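Skulwood Robotics Club
Progress Report to the Tondar Education Fund, Second Reporting Period

1. Activities
Club enrollment stands at 31 students, who meet every Saturday in the Kapoor Building. Work in this period centered on the Jusanell project, in which student teams train a robot arm to handle soft and irregular packages. The teams logged 1,312 practice grasps, of which 12 were set aside for incomplete records.

2. Expenditures
Spending to date totals $2,886, mainly for motors, cables and printing supplies. No change to the approved budget is requested.

3. Next Period
Teams will extend the work to heavier bags and prepare for the regional meet in December. A final report will follow the meet.

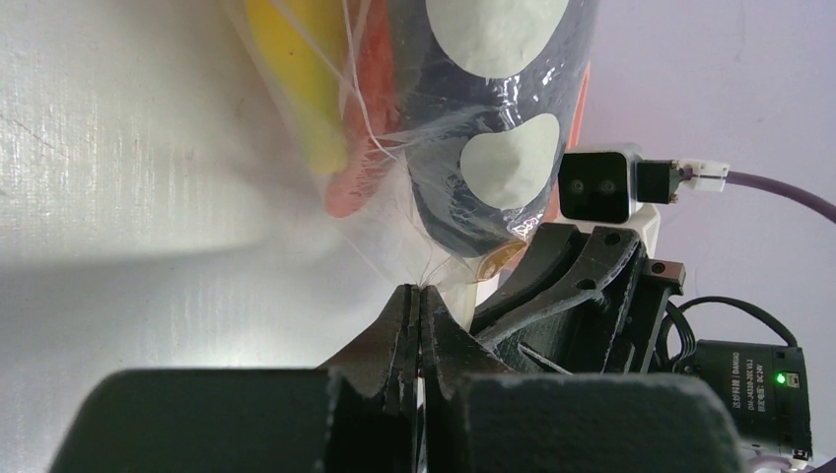

Figure 1. Gripper holding a filled plastic bag by its twisted neck.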